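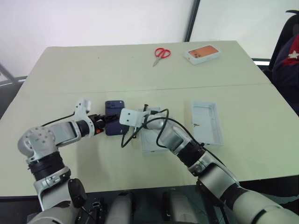 Is the Corrigan Ridge loop worth the drive in June?
For the first two miles and the top, sure. The middle is a gravel road with a trail name.

I did it with Enda Foley, who has been telling me for years that it's the best day hike in the county. Enda also thinks gas station coffee is underrated.

The sign at the lot says 6 miles. My watch said more, and so did Enda's, and so did my knees. I don't trust any of the three, but I trust the sign least.

Parking: the lot was full when we pulled in at 7:30 a.m. The guidebook calls it "little known." Who is writing these things?

The lower stretch along the creek is good. Shade, decent footing, one log bridge that wobbles more than I'd like. If you turned around at the bridge you'd have had a nice morning.

Then you hit the road walk. Full sun, dust, a pickup every few minutes. The brochure has this down as "rolling meadow." I saw a ditch.

"Gains only 300 feet," says the same brochure. From where? The last switchback alone felt like that, and there are plenty of switchbacks before it.

Next, the stuff people keep telling me I need for this trail. 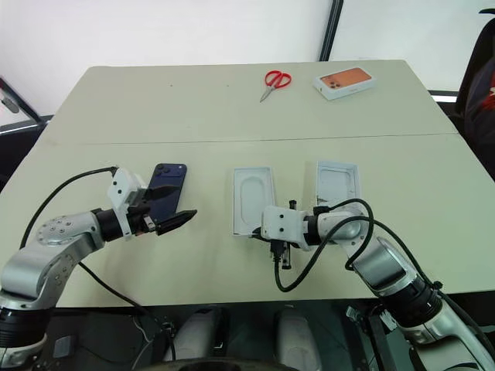
1. Poles. Dymphna Hayes swears by her Drallettis and paid 80 bucks for the pair. I carried mine strapped to my pack until the way down. Fine, they helped on the loose part.

2. Clemeo bug spray. Smells like a lemon that gave up. I got bitten anyway, mostly on the ankles.

3. Water, more than you think. The spring marked on the map was a damp rock.

The view from the top is real, I'll give it that. You can see the whole lake and a long line of hills behind it. We had it to ourselves until a group of teenagers showed up with a speaker.

Would I go back? To the creek, maybe in the fall. Enda wants to do the full loop again at sunrise. Enda can send me a photo.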